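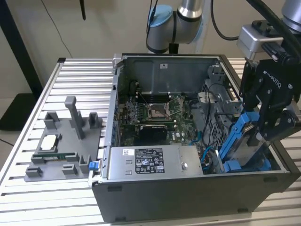
Categoría: Normas y buenas prácticas

Criterios para el desmontaje robotizado de ordenadores de sobremesa

20 de agosto de 2022

En la célula de Civevmont se trabaja con dos brazos colaborativos y una placa de aluminio ranurado como superficie común. Se recogen en esta entrada los criterios que aplico al redactar los procedimientos de la célula, una vez revisada la ficha interna 2093.

Primero. La torre se coloca tumbada y sin el panel lateral antes de habilitar cualquier movimiento. El equipo deberá estar desconectado de la red; la fuente de alimentación no se abre en ningún caso.

Segundo. Toda pieza extraída tiene un alojamiento asignado en la bandeja impresa en 3D. Los módulos de memoria se depositan en horizontal entre sus pestañas. Si el alojamiento está ocupado, el programa se detiene y solicita la intervención del operador.

Tercero. Con el zócalo del procesador descubierto y la palanca levantada, ninguna trayectoria podrá cruzar la zona de contactos. El zócalo admite muy mal un roce.

Cuarto. En la bahía inferior, la pinza Robotiq actúa sobre el soporte azul del disco. La fuerza máxima autorizada es de 37 N. Los cables SATA próximos se consideran obstáculo, aunque sean flexibles, y deben figurar como tal en el modelo de colisiones.

Quinto. El segundo brazo permanece fuera del volumen de la carcasa mientras el primero se encuentre en su interior. La distancia mínima entre ambos es de 600 mm.

La versión anterior, heredada del proyecto Titetti, contenía 11 apartados y más de una contradicción sobre el orden de retirada de la memoria. Queda pendiente armonizar la nomenclatura con la sede de Stukcombe, que emplea el sistema Kudo. La revisión está prevista para octubre.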